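Section 3: Sorting and packing the snacks

By now you should have your storage box unfolded and its sides standing up straight (if they still lean in a little, go back to Section 2 and give the corners another gentle push). This next part is the pleasant bit, and it goes nicely with a cup of tea. Set aside a quiet stretch of a Sunday afternoon if you can, and let the kids help if they promise not to eat the stock.

You will need the Skoltley box, a soft mat or an old quilt, a marker, and every packet of snacks you can find in the house. Do check on top of the TV cabinet. In most homes that is where they end up, in among the cords and the mail!

1. Spread the mat on the floor and smooth out the bigger wrinkles. A tiled floor is hard on the knees and hard on biscuits too, so the padding earns its keep.

2. Stand the open box on the mat, within easy reach of where you plan to sit.

3. Bring the packets over and lay them beside the box in loose groups: crackers together, cakes and pastries together, and anything else in a pile of its own. They don't need to be tidy yet.

4. Look over each packet for its date and for any small tears. Opened packets go to the kitchen in a jar or a clip-top tub, and are best finished first.

5. Pick up soft items, such as a single wrapped cake, by the loose part of the bag. Squeezing the middle will crack the crust, and you'll be finding crumbs until November.
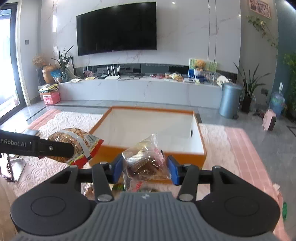 Wrapped cake and bagged crackers, with the open box on the quilted mat.

6. Put the sturdiest packets in first, flat on the bottom. Crackers come next, standing on edge if the bags are full enough to hold themselves up.

7. Leave the cakes and pastries for last and rest them on top in a single layer. If there isn't room for all of them, start a second box – they really don't like being stacked.

8. Write the month on a scrap of paper and tuck it down one side, where you can read it without unpacking everything.

Note: Our tester Fumiko Yoshida keeps sweet things at one end and savoury at the other, with a folded tea towel in between. It's a lovely system if your household can stick to it. Mine couldn't.

Caution: Do not press down on the contents to make more room. If the packets come up past the rim, take a few out.

Caution: Keep the filled box away from heaters and sunny windows. Chocolate coatings soften quickly and may lose their colour. Keep it well out of reach of the dog as well.

Once you're happy with the arrangement, shake the crumbs off the mat outdoors and fold it away. Carry the box with both hands underneath, never by one side, and set it on a low shelf. Fitting the lid is covered in Section 4.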